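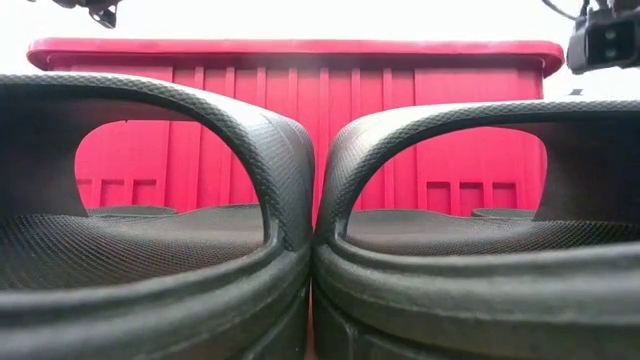
# Lotard molded slides, black, size 10

Bought as indoor shoes for a workshop with a hard floor. Worn for 53 days before writing this, mostly in the evening, a few full days. Paid full price from Pakorura, which ships them in a plain bag with no box.

**Construction.** Each slide has one wide strap and a thick sole. The strap is heavy for this type of shoe and holds its arch when the foot is out, so you can step in without bending down. The outside of the strap has a crosshatched, diamond-like texture. The footbed has a fine grid and is slightly concave, with a raised rounded rim. The sole is smooth and layered along the side.

**Fit.** No adjustment of any kind. Fit depends on instep height, and the strap is cut for a medium to high one. On my right foot it is correct. My left foot is narrower and slides forward on stairs until the toes reach the front lip. Reinaldo Honorato tried the same pair with thick socks and had no movement at all, but he also takes a half size larger. There are no half sizes. If you are between two, go down.

**Footbed.** The grid grips a bare foot well and a sock less well. It leaves a faint print on the heel after an hour of standing, gone in a few minutes. Sawdust packs into it. A dry nail brush clears most of it -- a cloth does not.

**Cushioning.** Firm. The pair I had before, from Flullby, was softer on the first day and flat under the heel by February. I weighed down the heel of one Lotard slide overnight with a 30 lb plate and could not find a dent in the morning. That is a crude test and says little about a year of walking.

**Traction.** Acceptable on sealed concrete and dry tile. Poor on wet tile. I would not use them as shower shoes, though the listing suggests it.

**Noise.** The heel slaps on hard floors. Less so after the second week, possibly because I changed how I walk.

**Cleaning.** Dish soap and cold water. The strap texture holds soap film and needs a second rinse. Dust shows on black, mainly along the upper edge of the strap.

**Compared with the Shek slide.** The Shek has a thinner strap, a hook-and-loop closure and a softer footbed. It fits more feet. The closure on mine quit holding after one summer, and there is no closure on the Lotard to fail. For long standing I still prefer the Shek.

**Rating.** 4 out of 5. One point off for the missing half sizes. I would buy them again at the same price, one size down.

Updated 2024-08-05: the left strap has loosened slightly. Rating unchanged.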